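Chapter 7

Sorting, Grouping and the Beginnings of Number

Before you read this chapter, you might like to go and look inside a kitchen drawer. Any drawer will do, though the one with the odds and ends in it is best of all. Somebody has decided, without ever writing it down, that the wooden spoons go with the whisk and that the birthday candles go with the string. If you asked them why, they might need a minute to think of an answer, and the answer would probably be a good one. People have been putting things with other things for as long as there have been things to put, and small children take to it with a seriousness that the rest of us have mostly lost.

This chapter is about that seriousness, and about what grows out of it. In Chapter 6 we looked at how toddlers learn to handle objects: filling, emptying, dropping, posting things through gaps. We now move on to children of three, four and five, who have begun to notice that objects can be alike in one way and different in another. It sounds such a little step when you put it like that! But a good deal of later mathematics leans on it, and a child who has had plenty of time to sort and re-sort will usually come to counting with a much surer footing.

You do not need special equipment for any of this. Catalogues will try to tell you otherwise, and some of what they sell is very pleasant to handle, but plastic bowls and cups do the job nicely, and so do buttons, socks, leaves and the lids of jars.
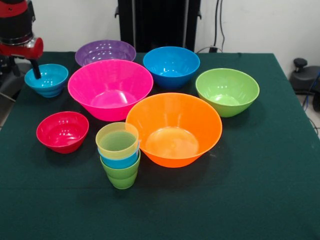 When Hanna Mazurek began teaching at the nursery in Wutdale, she kept a notebook of everything the children said while they were sorting. By the end of her first year she had 472 remarks, some of them only a word or two long, and she has kindly let us borrow from them throughout this chapter. One of our favourites came from a boy of four who had divided a basket of shells into two heaps. Hanna asked him what the heaps were. "These ones are shells," he told her, "and these ones are more shells." She wrote it down, and the next morning she put the basket out again. He made three heaps this time, and he had a great deal to say about each of them.

We tell that story early on, for it shows something students often find hard to believe until they have seen it for themselves. A child's first groupings may not follow a rule that an adult can see. There may be a rule that changes halfway through, so that a line of red things turns into a line of round things at the point where a red ball joined it. Older textbooks treated this as a mistake. Most teachers now would see it as a child trying out two ideas in one go, and would leave well alone and watch what happens next.

7.1 What we mean by an attribute

An attribute is simply something you can say about an object that might also be said about another one. Colour is an attribute, and so are size, shape, weight and what the thing is made of. So is "belongs to Granny", although you will not find that one in many schemes of work. Children tend to settle on colour early, partly because it can be seen at a glance from across the room and partly because grown-ups talk about it such a lot. Size is harder. A thing is only big beside something smaller, and the same bowl may be the big one on Tuesday's shelf and the little one in the sink.

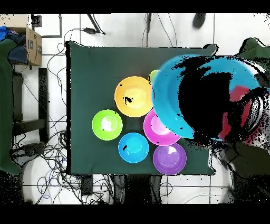
Wen-hsiung Lai, who taught reception classes for many years before he took to training teachers at Silwood, used to advise his students to sit on their hands. He meant it quite literally. The temptation to reach over and move the one piece that is in the "wrong" pile is very strong, and once you have given in to it the sorting is yours and the child will often wander off. Sit on your hands, he would say, and ask a question you do not know the answer to. "Tell me about this pile" is a good one. "What colour is this?" is a poor one, as the child can see perfectly well that you know already.

The other thing to listen for is the word "and". A child who says "the blue ones and the little ones" is on the way to holding two attributes in mind together, even if the piles themselves look rather muddled. We shall come back to this in section 7.3, where we look at overlapping groups and at the trouble that a pair of hoops on the carpet can cause.

Before you go on

Keep a notebook by you for the coming week, as Hanna did, and jot down any sorting you come across, whether it is done by a child or a grown-up. The supermarket is a good place to start, and so is the washing line. For each one, write down the attribute you think is being used, and then see if you can find a second one that would fit just as well. Bring your notes with you to section 7.2, where we shall use them to talk about matching one group against another.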